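4. Suiting up and starting a session

OK, you've read the club rules, you've signed the tool sheet, and Danylo has shown you where the spare batteries live. Now you get to wear the thing! I wrote this section after my own first month with the kit, so it's mostly the stuff I kept getting wrong. If you only want the gripper charging instructions, skip to section 6.

Our kit is called Nistik (Anju named it, ask her). It's a backpack plus one hand-held gripper with the square markers on it. You do a task with the gripper in your hand, the kit records how you moved, and later on our arm tries to do the same job. The February challenge is table setting, so for now every session is cups, spoons and napkins.

4.1 Before you put anything on

1. Check the session board. If your name isn't next to the time slot, go find Sarita first. Two of us once recorded the same task in the same hour and the folders got mixed together, and untangling them ate a whole afternoon.

2. Wipe the markers with the dry cloth. Dry only, please! Orsolya tried glass cleaner on the old set and the black squares went blotchy.

3. Squeeze the gripper open and shut ten times. It should feel smooth all the way through. If it catches, write "sticky" on a piece of tape, put it on the body (well away from the markers) and use the other one.

4. Take off your watch and any bracelets, and tie back long hair. Lanyards go in your pocket.

Note: the markers are numbered on the back. Don't swap them between grippers, even if one is peeling. The software knows which number belongs where and gets very confused very quickly.

4.2 Putting on the backpack

1. Loosen both shoulder straps all the way before you lift the pack. I'm a lot shorter than Danylo, so if he had it before me I look like I'm wearing a parachute.

2. Put it on, then snug the straps one at a time. You want it high on your back. If you can swing it side to side by twisting, it's too loose.

3. Bring the small display unit around to the front of your shoulder, where you can read it by glancing down.

4. Fasten the wrist strap on the hand you'll use for the gripper. One finger should fit under it.

5. Reach straight up, then straight out, then across to your opposite shoulder. The cables should follow you without tugging. If they pull, undo the wrist strap, give yourself more slack and do it over.

Caution: never let the cable bundle hang below your waist. It will find a drawer handle. If you've got extra, tuck it under a shoulder strap.

4.3 Starting a recording

1. Stand at the tape line facing the table. Ask your partner to move any chairs out of your path, and look for cables on the floor while you're at it.

2. Wake up the gripper with the side button and wait for the green light. If it blinks, count to five and look again. If it's still blinking, go to 4.5.

3. Hold the gripper up in front of you with your arms out, keep the markers uncovered, and check the timer on your chest. You want it at zero before you begin.
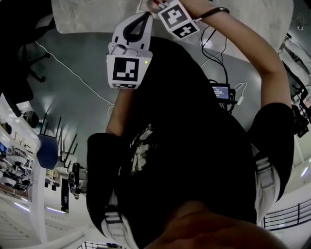
4. Say the task name and take number out loud ("cup to saucer, take four"). It feels silly for the first few takes and then you stop noticing.

5. Press start and wait for the beep, then do the task at a normal, slightly lazy speed. Fast takes look great and teach the arm nothing useful.

6. When you're done, bring the gripper back up, hold still for two beats and press stop.

4.4 How many takes?

We're aiming for 100 good takes per task. As I write this we have 336 in total on the club drive, and Bimla has already thrown out 43 of the spoon ones, mostly mine (I kept covering a marker with my thumb). A dropped spoon is fine, by the way! Mark the take "drop" on the sheet and keep going. Bimla likes having a few.

Take a break when your arm starts to shake. The gripper doesn't weigh much, but holding it out in front of you gets old.

4.5 If something's off

Green light won't stop blinking: turn the gripper off, unplug it at the pack, plug it back in, turn it on.

Timer won't reset: hold the left button on the display until the digits flash, then let go.

No beep: your volume is down. It's the little wheel on the bottom of the pack, and it gets bumped every time somebody sets the pack on a table.

Error 843: the drive is full. Don't delete anything yourself, just message Anju.

Next section: 5. Copying your takes to the club drive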